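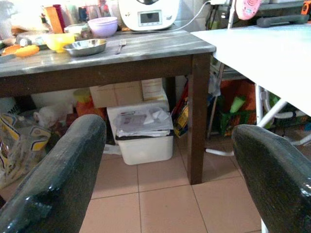
Pulari 3, grasp planner for two-finger grippers
Reviewed against Rangel on a Notovar workstation

Installation took one package and one config file. Calibration import worked on the second try; the first failed on a unit mismatch that the log reported clearly.

We ran 242 grasp queries on cluttered household surfaces. Median planning time was 200 ms, compared with 758 ms for Rangel. Shiny metal bowls remain a weak point: depth holes near the rim produce candidates with no support. Forks flat on a table were often merged into the surface.

The replay viewer is good. The docs skip collision padding entirely.

Rating: 4 out of 5. Wait for the next patch if you handle cutlery.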